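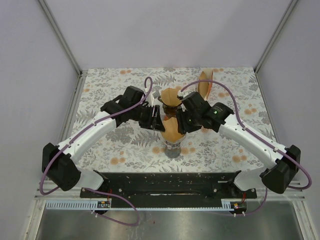 ok so. long day at the coffee cell. short version, right arm let go of nothing and thought it had a filter. 14 times. thread

Background for anyone new: two arms, job is get ONE paper filter, open it up, set it in the glass. Sounds dumb. Paper filters stick together like you would not believe

The fault. Right gripper closes, controller says "grasp ok," arm carries air over to the glass and politely places it. Left arm then comes in to hold an edge that isn't there and the fingers touch. Metal on metal. Not a nice noise

First time it happened I figured bad filter. Second time I figured bad me. By the fourth I pulled the logs

Grasp check only looks at finger width. One filter is so thin that closed-on-paper and closed-on-nothing read the same. We set that threshold back in May with a stack of like five sheets in the fingers. Yeah

So it's been passing empty grasps this whole time and we only got away with it becuase the pick was good. Then we switched filter packs and the pick got worse

The part I don't like: when the fingers hit, the collision stop on the right arm did NOT trip. Left one did. Limits were supposed to match. Right was at 3000, left at 600. Same units. Somebody copied a config from the Zustton rig and only did one side. (me. it was me)

Nothing broke. Glass is fine. One finger pad has a nick in it, swapping that tomorrow

But if a hand had been in there reaching for a filter... so cell is locked out until both limits are checked by two people, on the arm, not in the file. Not negotiable, sorry Evon folks, I know you wanted the demo

What we changed so far:
both stops at 600
speed down to 40 percent near the glass
left arm waits for a camera ok before it moves in

Camera check is slow. Adds around a second. Don't care

Ran it again after with the new limits, door shut, tapped a foam block into each arm. Both stop. Left a hair quicker, want to know why before I sign anyting

Still open: picking one sheet and not two. Fusten says try softer pads, Admasu team says puff of air. Trying pads first, they're already in the drawer

If you run a two arm setup go diff your left and right configs tonight. Takes a minute. will post the force plots when I've eaten something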